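Kitchen Cell Walkthrough: Inspection Checklist with Comments
Site: Jalville training kitchen, simulation and live cell
Inspected by: Trudy Paewai
Copy to: Ingrid Marchetti
Date: 24 October 2025

Thank you all for being so patient with me. I know a walkthrough can feel like having your mother-in-law look in the cupboards, and I did open a few. We go through the simulated kitchen first and the live cell second, using the same list for both, and my comments are under each item so you can see what I was thinking when I ticked the box (or didn't).

Ratings: OK, Fix, Watch.

1. Scene matches the written task sheet
Rating: OK
The task sheet for Fana says gas cooktop, one pot, arm at the front of the counter. All of that matches the model. I would still like the sheet to say which burner the pot starts on, in plain words such as "rear left," so that a new operator can check it without ringing Ingrid at lunch.

2. Reach over the cooktop
Rating: Watch
This is the one I spent the longest on, so bear with me. Our house rule is that the arm may cross over a burner only if that burner is off in the task file, and that the forearm should stay clear of the space straight above any pot. In the pose I stopped on, the forearm lies across the middle of the cooktop and the gripper is over the front, fingers down, while the pot of red sauce or soup sits on the rear left burner. I have no quarrel with the pose itself. What I couldn't find was a line in the task file saying which burners count as off, and without it the rule can't be checked by anybody, me included. Please add it.
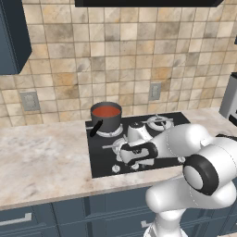 3. Pot handle direction
Rating: Watch
The long handle points out toward the left side of the cooktop, and forward a little. That keeps it off the rear right burner, which I like, but it does mean any move coming in from the left has to allow for it. Please add the handle to the keep-out shape. At the moment the shape is a plain cylinder around the pot, and I have seen a handle get caught that way more than once in my working life.

4. Control knobs
Rating: Fix
The knobs are along the front edge, close to where the fingers come down. If the task isn't about turning a knob, the knobs belong on the no-touch list. Ruken has them listed correctly in its task files and Fana doesn't, so this should be an easy copy across. Then rerun the contact check and send me the log, even if it is clean. Especially if it is clean, I enjoy those!

5. Overhead clearance
Rating: OK
There is a range hood over the cooktop and an upper cabinet to the left. Both are in the collision model. I asked for the highest lift in the task to be played back slowly and was happy with the gap.

6. Neighboring objects
Rating: OK
The appliance on the right-hand side of the counter is set as a fixed obstacle. Good. Leave it that way, please, even when the task doesn't go near it. The outlets on the tile wall have no cords in this task, and if anyone adds a kettle or a toaster later the cord has to be modeled too.

7. Speed limit near cookware
Rating: Fix
The sheet says slow speed within 900 mm of a filled pot. The setting in the task file was left at the default. I'm sure it was an oversight, and Naidu had the same one in February, but it has to be put right before anything moves to the live cell.

8. Stop button, live cell
Rating: OK
Pressed it myself, both sides of the bench. The arm stopped promptly each time. I do wish the left-hand one weren't behind the coat hooks. Please move the coats.

9. Liquids in the live cell
Rating: Watch
We use cold water for first runs, always, with the burners isolated at the wall. Everyone I asked knew this, which pleased me very much, but the card on the door still has the old wording from before the move. Ingrid has the new card and only needs to laminate it.

10. Operator sign-on
Rating: OK
Six names on the sheet and six training records in the folder. Lovely.

11. Records
Rating: Fix
Two of the run logs have no version number for the kitchen model. Please fill these in while people still remember.

Items 4 and 7 must be closed before the next live run. The rest can follow in the ordinary way. Send corrections to me directly, and if you think I've been unfair on item 2, come and find me and we'll look at it together over a cup of tea.

T. Paewai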